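# A slow machine is a good machine

When people visit our shared workshop in Ponlow, they want to see the robot move fast. I want to argue for the opposite.
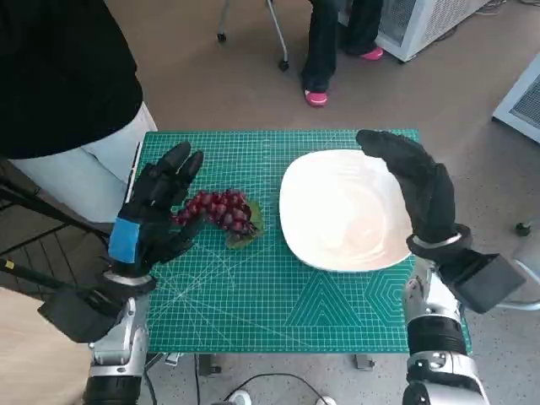 Why should somebody build a robot with two hands at home or in a shared room, when a simple gripper does most jobs?

Because hands are where you learn. A gripper opens and closes, and after one weekend you understand it. With fingers you must think about every joint, and also about the cable which goes to it.

I came to this work from sewing machines, which I repaired for 15 years. In that trade, a good mechanic listens first and turns the screw later. In home robotics I see the contrary. People buy strong motors, copy some code, and then they raise the speed until something breaks. On the forum of the Garkik club I read 78 messages about how to make an arm quicker, and I found 2 about how to make it stop.

Fruit is a good teacher in this matter. A wooden block forgives everything. You can squeeze it too much and it looks the same as before. A grape does not forgive, and a bunch is worse, because it has no fixed shape and each berry hangs in its own way. If the hand goes down too quickly, you will know it from the juice. A plate is also not so easy as it seems, for the fingers must know where the rim is before they come near.

My friend Genowefa Krawczyk does not agree with me. She says that slow motion hides mistakes, and that a weak joint shows itself only under speed. I admit she is right about bearings. When we tested the Mazurek wrist last November, it was perfectly quiet at low speed and it rattled terribly when she doubled it. But this is a test, and a test is made with an empty hand and with people standing back. It is not the daily work.

For daily work I would like each shared workshop to have a simple custom. A new program runs five times at the lowest speed, with one person beside the stop button who is doing nothing else. Only after this may the builder ask for more. In Zavadska they already work in such a way, and their members complain about it every month. They also still have all their fingers, the human ones and the others.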